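Topic: Cloth on the craft table – wash it or toss it?

ridgeline77
ok quick one before I go pick up kids. We keep a big table alongside the guest bed, I sew on it, husband eats on it, everybody dumps stuff on it. Patterned cloth over the top, bands of color with snowflakes and zigzags. Fuzz and crumbs all over by the end of the week. Vacuum? Shake it out? Washed the last one hot and it shrank so bad the corners wouldnt reach. Would like to not do that again.

Hullovwood_Deb
Shake outside, then cold wash. Done. Hot water is what got you the first time.

toledo_tim
Disagree on washing every time. Printed cottons fade fast, mine went gray in one summer. Lint roller and a damp rag, wash it maybe when the seasons change.

Hullovwood_Deb
Tim a damp rag on crumbs just makes paste

toledo_tim
Not if you roll FIRST. Roll, then rag. Been doing it for years.

Ivone Magalhães
Hi all, I sew too and have the same trouble with a table near a bed. What I do: trash off first, always. Wrappers, cups, packets, all in a bag before any brush comes near. Then a fuzzy duster for the dust, short strokes toward you. Then the shake.
What size is your table? I cut mine with 2 inches extra all the way round and it has survived many washes.

ridgeline77
65 long, didnt measure the other way. Thats a good idea about the extra. Mine was cut exact, thats why it came up short I guess

nidikfan
you could skip cloth completely. I have the clear Nidik cover over mine, wipes in ten seconds

ridgeline77
tried clear plastic, hated it. Fabric slides around on it when I'm cutting and it sticks to my arms in July

nidikfan
fair. mine is only for meals

Hullovwood_Deb
Plastic over cloth also traps crumbs at the edges. My mother had it. You lift it up and there is half a cracker under there.

grandbridge_lou
Coming in from the Grandbridge quilt group thread. Question for Ivone – doesn't a fuzzy duster just leave more fuzz? Every one I've owned sheds. I use a dry paintbrush, 2 inch, cheap one from the hardware store. Gets in the seams too.

Ivone Magalhães
Lou, the new ones shed, yes. Shake it hard outdoors before the first use and it settles down. A paintbrush is fine for a small table but on a big one I would be there all night. Everyone has their way.

grandbridge_lou
Hmm. Still team paintbrush.

toledo_tim
You are all making this harder than it is. ROLLER

ridgeline77
lol ok. Well the table is a mess again so at least I can test. Cup on its side, a blue packet, plastic wrapper, the usual. This is the cloth Im trying to save, bed is right behind:
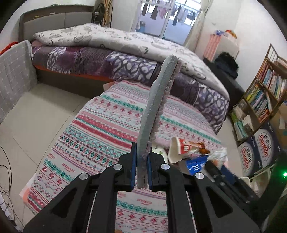 Re: Cloth on the craft table – what I ended up doing

ridgeline77
Update for anybody searching later. Went with Ivone's order, more or less:

1. trash in a bag
2. strip duster, short strokes
3. fold the corners to the middle, carry out, shake over the grass
4. cold wash, gentle, no dryer, hung over the porch rail

Came out the same size, I checked against the table. Color held, the red didnt run into the white like I was afraid of. Did have to iron the bands flat, took forever.

Hullovwood_Deb
Cold wash :) told you

toledo_tim
One wash proves nothing. Come back after ten

grandbridge_lou
Iron it a little damp next time, from the back. Half the work. Also did you pin anything under the corners to keep it from sliding? Mine walks off the table every time I push heavy fabric across.

ridgeline77
No pins, scared of scratching the top. Was thinking that rubbery shelf liner stuff? Anyone use it under cloth?

nidikfan
works ok but dont leave it all summer, mine left a waffle pattern on the varnish

Ivone Magalhães
Felt is kinder to the wood. Old blanket also, cut a bit smaller than the top so it doesn't show.

ridgeline77
have an old blanket in the closet, will try that tonight. thx all, gotta run

Page 1 of 1 | 103 views | Contact the moderators | Copyright Home & Table Boards | Back to top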